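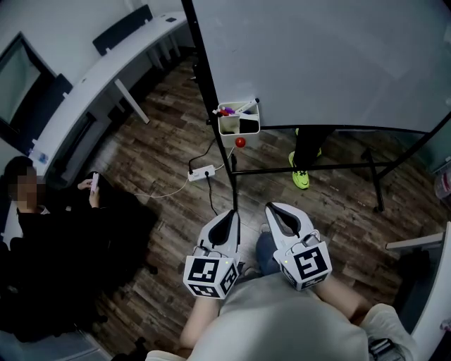 Trousers should be sorted by fiber content before they are sorted by color. Cotton twill, wool blend and polyester each shrink at a different rate, and one cycle set for the wrong fiber will pull a hem out of line. Dark blue trousers, like the leg showing on the wood-look floor, show lint and detergent residue more than light gray clothing does, so run them inside out with liquid detergent and a second rinse. Black clothing can go in the same load once it has been washed alone twice.

Spin speed
Keep cotton trousers at 700 rpm. Higher settings press creases into the seat and behind the knee, and these take steam to remove. A Stomow front loader lists 700 as its easy-care default; older Cenetti models have to be set by hand.

Hanging
Hang by the cuffs, legs together, seams aligned. The weight of the waistband pulls the leg straight while it dries. Clips leave marks on wool, so put a folded strip of cotton under each jaw. Allow 2 inches between pairs.

Pressing
1. Turn the trousers inside out and press the pockets and waistband first.
2. Turn right side out. Lay one leg flat with inseam and outseam matched.
3. Press through a damp cloth from the hem to the knee, then from the knee up. Lift the iron between positions. Sliding it stretches the weave.
4. Leave flat until fully cool.

Shine on dark fabric
Shine is flattened fiber. Sponge the area with one part white vinegar to four parts water, cover with a cloth, steam without contact, and brush against the nap while damp. Shine from worn-through fiber cannot be reversed.

Lint
Clean the washer filter monthly. Tape rollers work on a dry garment only.

Zoia Symonenko
Updated Sunday, November 6, 2022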